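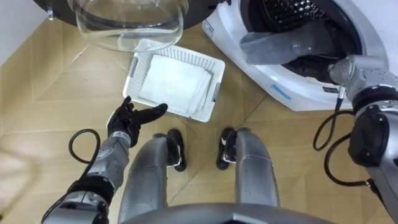
Notebook, paper bench
18 November 2025

Batch 11 is off the felts and I am so pleased with it! This is the flax pulp from the Skarkard bundle, beaten for 2 hours longer than the April batch, and the rattle when you shake a dry sheet is wonderful. Crisp, almost like parchment. Surface is tight enough to take a pen with very little size.

Recipe for whoever runs the next one:
Dry fiber 1,269 g, soaked overnight
Soda ash cook as on the Plondari card, rinsed until clear
Beater roll lowered in small steps, never all at once
No filler, no pigment

The vat was the fun part. With pulp this long in the beater the water drains slowly through the mould, so there's time to shake both ways and really close the sheet up. My first few had a thick corner (tilted the mould coming up, old habit), then it settled down.

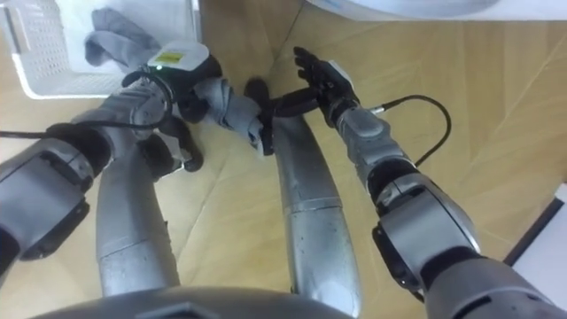 After that I only lost sheets at couching, when I rolled the mould off too fast. Slower is better with this stuff - rock it down, press the far edge, lift. 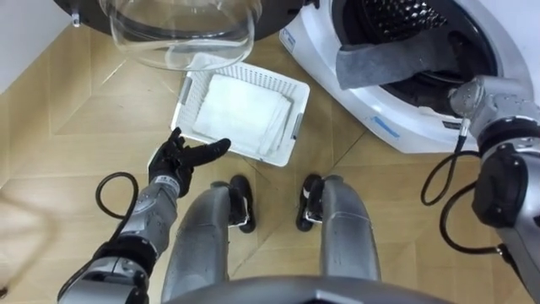
Drying is still the open question. Board-dried sheets are flat and a bit shiny, line-dried ones cockle beautifully but keep a ridge where they hang. It's the same fold a gray cloth takes over the lip of a washer drum, part of it inside and part drooping over the rim, except that paper keeps it. Trying a wider rail next, padded with felt.

To do: weigh a sheet against the 200 gsm Wululico stock, ask Pastor for more blotters, scrub the vat!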